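Status: usable, still being tidied. Last pass May. Ask Gorazd Dimitriou before you retrain anything on it, the splits may move again.

# tisau-kitchen-demos

Hand-guided and teleoperated demos for a single arm working at a kitchen counter. Part of Tisau. Recorded at the Ilten kitchen, cleaned up by Ilir Atanasov, packed with the Seredel tools.

What you get:

- 1,664 episodes
- wrist view + at least one fixed view per episode
- joint positions, gripper opening, operator commands
- one line of plain text per episode saying what the task was

What you don't get: force readings (sensor was never wired in for this round), audio, depth. 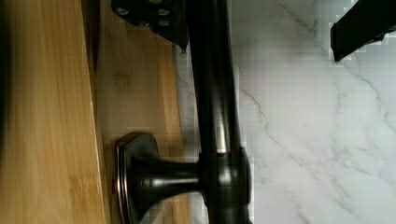 *6 min read*

## How the demos were made

Two ways.

**By hand.** Operator takes hold of the arm and walks it through the task. Arm in free-drive, gripper on a foot pedal. Good for drawers and anything where you need to feel the end of travel. Bad for anything fast, people brace against the arm and you get a wobble at each stop.

**Remote.** Leader arm, operator sat to one side of the counter. Most of the pick and place work is this. First hour with a new operator is mostly rubbish and has been dropped, see Filtering.

The `mode` field tells you which: `hand` or `remote`. Don't mix them without looking at the speeds first. Hand episodes are a lot slower and a policy trained on both with no mode flag tends to dither near the drawer front.

## Tasks

| key | what | mode |
|---|---|---|
| `drawer_open` | open the drawer, back off | hand, some remote |
| `drawer_shut` | push it closed | hand |
| `board_pick` | lift an object off the cutting board | remote |
| `board_place` | put it back on the board | remote |
| `plate_move` | toy food from board to plate or the other way | remote |
| `tap_reach` | go to the tap handle, stop short | remote |

`tap_reach` is the smallest, 88 episodes, and the one people ask about most. It's a reach only. No turning. Wrist camera matters here, the finger, the dark handle and the pale marble all end up close together in one view and the network likes to lock onto the pipe instead of the knob. Cropping tighter made it worse. Leave the full image in.

Counter veining is also a nuisance for anything that matches points between views. We tried masking it, gave up.

## Layout

```
tisau-kitchen-demos/
 episodes/
 000001/
 wrist.mp4
 fixed_a.mp4
 state.parquet
 meta.json
 splits/
 train.txt
 val.txt
 test.txt
 tools/
 replay.py
 check_sync.py
```

`meta.json` keys: `task`, `mode`, `operator`, `text`, `start_ok`, `end_ok`, `notes`. Operators are numbered, no names. `notes` is free text and often empty. Sometimes it's in Ilir's shorthand, list of what that means is at the bottom.

## Splits

Val is 200 episodes, test is 400, the rest is train. Split by session, not by episode, so you won't get the same object layout on both sides. Older copies split by episode. If your val numbers look too good you've probably got an old copy, delete it.

## Resetting between episodes

Copied off the sheet taped up by the operator's seat:

1. Arm to home. Wait for it to stop.
2. Drawer to the start position for the task.
3. Toys to wherever the task card says. Roughly, don't measure.
4. Hands out of view, then press record.
5. Say the task out loud (we dont record it, it just stops people doing the wrong one).

Background stuff gets shuffled between sessions. Things on the counter that no task uses are there on purpose, please don't file an issue about them.
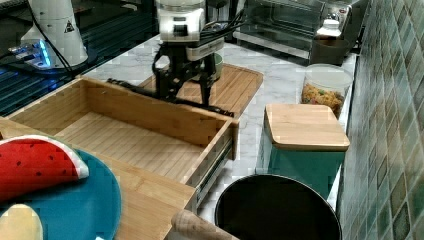

*Fixed view. Gripper low over the board, drawer open.*

## Filtering

Dropped:

- operator's first hour in remote mode
- anything where the arm hit a joint limit
- episodes with a gap in the wrist video
- false starts, where record was pressed and then nothing much happened

Kept:

- fumbles that were recovered. Object slips, operator goes back for it, finishes. Flagged `fumble` in notes. Worth having in, the policy learns to go back too
- slow ones
- ones where the gripper hides the object from the fixed camera. Happens loads with small things on the board. Use the wrist view

## Known problems

- Wrist video goes blocky over bright areas, mostly the marble. That's compression. Raw files weren't kept.
- Clocks on the two cameras drift over a long session. `check_sync.py` gives you the offset, it does not fix it.
- Gripper opening is the commanded value in remote mode and the measured value in hand mode. Yes, really. Convert before you compare them.
- `end_ok` was filled in by eye. Stojanović rig people re-checked a batch and disagreed on a few of the `board_place` ones, mostly whether "on the board" counts when half the thing is hanging over. We count it.
- Black fingers against dark metal, poor contrast. Turning the exposure up blows out the counter.
- Text lines say "tap" in some episodes and "faucet" in others. Same thing. Normalise it yourself or leave it in for variety.

## Quick start

```
pip install -r requirements.txt
python tools/check_sync.py episodes/000001
python tools/replay.py episodes/000001 --dry
```

Take `--dry` off only with the real arm clear and somebody on the stop button. Replay does NOT check for the drawer. If it was shut in the demo and it's open now the arm will go straight into it.

## Notes shorthand

- `f` or `fumble`: dropped and recovered
- `rg`: regrasp
- `occ`: object hidden in the fixed view
- `lt`: light changed part way through
- `?`: Ilir wasn't sure, treat with care

## Licence and contact

Research use. Don't repost the videos seperately from the metadata. Data questions to Ilir Atanasov, anything about splits or the next release to Gorazd Dimitriou. Open an issue with the episode number in the title, we can't do much with "the drawer one".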